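FEATURES

Where the Undo History Goes

Editors promise to bring back every unsaved change after a crash. The work is done by a small file most users never open.

A code editor holds at least two versions of any file being changed. One is on disk, where the compiler and the version control system can read it. The other is in memory, along with the list of edits that separate it from the first. Saving copies memory to disk. Closing the window throws the list away.

For a long time that was considered acceptable. Users saved often, and undo was a tool for the last few minutes of work. The habit changed when editors began to reopen unsaved tabs at launch. Once a tab survives a restart, people expect its undo history to survive as well, and they treat the unsaved tab as a place to keep things.

Plolia, a desktop editor with a plugin system, added persistent undo in version 4. The feature writes a journal for each open buffer. Every insert or delete is appended as a record holding an offset, the removed text, the inserted text and a time stamp. When the editor starts again, it loads the file, checks it against a hash stored in the journal header, and replays the records until the buffer matches its last known state.

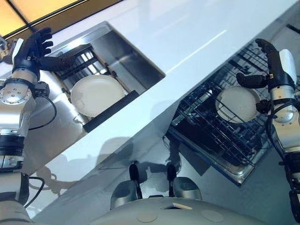

The journal is a holding area, and most of the trouble comes from treating it as storage. A record in the journal has left the user's hands and has not reached the file. The position is familiar from any kitchen: a white plate leans on the black wire rack in the sink, the dishwasher stands open next to it with its own rack pulled out, and the plate belongs to neither the meal nor the wash. An editor has to decide how long a record may stay in that position, and what to do when the file underneath it changes.

The second question is the harder one. Suppose a user edits a file, leaves it unsaved, quits, and switches branches from a terminal. The file on disk is now different. The offsets in the journal refer to text that may have moved or may be gone. Replaying them without checking would put characters in the wrong places, and the result could still be valid code.

Plolia refuses to replay when the hash does not match. It opens the new file, places the recovered text in a second tab, and shows a notice. The approach is safe but blunt. A one-character change on disk, such as an added newline at the end, is enough to trigger it. Users who run a formatter on commit see the notice every morning.

Ogura, a plugin for the same editor, takes another route. It stores a few lines of context around each edit and tries to find that context in the changed file. If a match is found and is unique, the edit is moved to the new offset. If there are several matches, the plugin stops and asks. The method is close to the one used for applying patches with fuzz, and it has the same weakness: repeated blocks, such as test setup code, look alike.

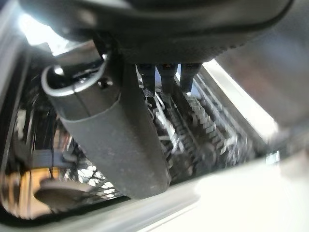
Vol. 20, No. 2

Size is the next limit. A journal that keeps everything grows without bound, and a single find-and-replace across a large file can add more data than a week of typing. In Plolia the default limit is 272 records per buffer after a restart. Older records are merged into one, so the user can still return to the saved state but cannot step through the path that led away from it. The limit can be raised in the settings file. It can also be set to zero, which turns persistence off while leaving normal undo alone.

Merging has a side effect that the manual mentions only in a footnote. Redo branches are dropped. If a user has undone several steps, quits, and reopens the file, the forward steps remain only if they fall inside the limit. Anyone who uses undo to inspect an earlier state should go forward again before closing the window.

Grouping matters as well. Few people want to undo one letter at a time, so editors join adjacent keystrokes into a single step. Plolia starts a new step after a pause, after a cursor move, or at a line break. Plugins can open and close a group by hand. A plugin that opens a group and fails before closing it leaves all later typing in one large step, and the user discovers this on pressing undo once and losing an afternoon. The text can be recovered with redo, provided nothing else is typed first.
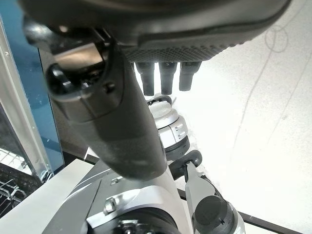

Dark gray hand and fingers, seen from below.

Security gets less attention than it should. A journal contains removed text. If a password is pasted into a configuration file and deleted a second later, it never reaches the saved file or the repository, but it is in the journal. Plolia keeps journals in the user's profile folder with permissions limited to that user. It does not encrypt them. Backup tools copy the folder along with the rest of the profile, and sync tools may send it to other machines.

Madeo, a lighter editor aimed at remote work, keeps its journals on the server next to the project. This makes recovery possible from any client — the history follows the file — but it puts deleted text on a shared disk. The installer adds an ignore rule for the journal folder. Projects that replace their ignore file during setup lose the rule, and the journals can then be committed by accident.

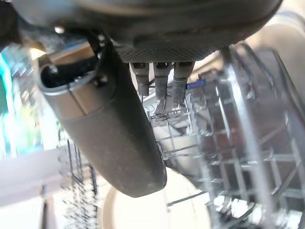 Checking for this takes one search of the repository for the journal extension. If any are found, deleting them in a new commit is not enough, as the old commits still hold the contents. Keys and passwords that appear in them should be changed first and the history cleaned afterward.

There is also the matter of shared formats. Each editor writes its own journal, and none reads another's. Camus, an open draft for a common layout, defines the header, the record types and the rules for merging. It leaves out context matching and grouping, the parts on which editors differ most. A file written to the draft could be replayed by any program that supports it, although the undo steps might fall in different places. Plolia can export to the format but cannot yet import from it.

For teams setting a policy now, the useful settings are few. Keep the record limit at its default unless there is a clear need. Exclude the journal folder from sync. Turn persistence off for file types that hold secrets; both editors accept a list of patterns. In Plolia the key is undo.persist.exclude, and patterns are matched against the full path. A change to the list applies to buffers opened after it is saved, so existing tabs have to be closed and reopened, and their old journals removed by hand from the profile folder.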